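Narell通信 7月号より

暮らしの話題:引っ越しの荷物を、少し軽くする

こんにちは。編集担当のイラリア・ソレンティーノ(Ilaria Sorrentino)です。日本に来てから四回目の引っ越しを、先月おわりました。今回は、その経験を皆さまに書きたいと思います。

私の住んでいた部屋は広くありませんでしたが、本だけで214冊ありました。最初の引っ越しの時、私は本を大きい段ボールに全部入れました。箱は持ち上がりませんでした。運送会社の方はとても親切に「本は小さい箱です」と教えてくださいました。それから私は、本は必ず小さい箱に入れて、大きい箱には布団や冬の服を入れています。

今回は、荷造りを二週間前に始めました。使わない季節の物、次に飾りの物、最後に台所の物という順番です。台所は一番むずかしいと思います。毎日使う鍋を早く包んでしまい、三日間、お弁当を買って食べました。鍋は一つ、前の日まで残すほうがよいです。

箱には、中身だけでなく、新しい家のどの部屋に置くかも書きました。上の面に書くと、重ねた時に読めませんので、横の面に書きます。私は漢字を書くのがおそいので、部屋ごとに色のテープを使いました。台所は黄色、寝室は青です。夫のオズヴァルド(Osvaldo Longo)は緑のテープを全部の箱に貼ってしまい、少しけんかになりました。

こわれやすい食器は、新聞紙で一枚ずつ包み、皿は立てて入れます。横に重ねるより割れにくいと聞きました。今回、割れたのは小さい茶碗一つでした。

箱のかわりに、ふたのない丈夫な入れ物を使う方もいます。すぐに取り出したい物、たとえば掃除の道具やスリッパを入れるのに便利です。底や壁に傷がついても、長く使えます。ただ、ふたがありませんので、雨の日は上に布をかけてください。
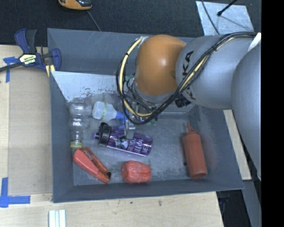

市役所の手続きについて

別の市へ引っ越す時は、前の市役所で転出届を出し、新しい市役所で転入届を出します。転入届は、引っ越した日から14日以内です。在留カードを忘れないでください。私は忘れて、一度家に帰りました。

読者の皆さまの引っ越しの工夫も、ぜひ教えてください。次の号でご紹介いたします。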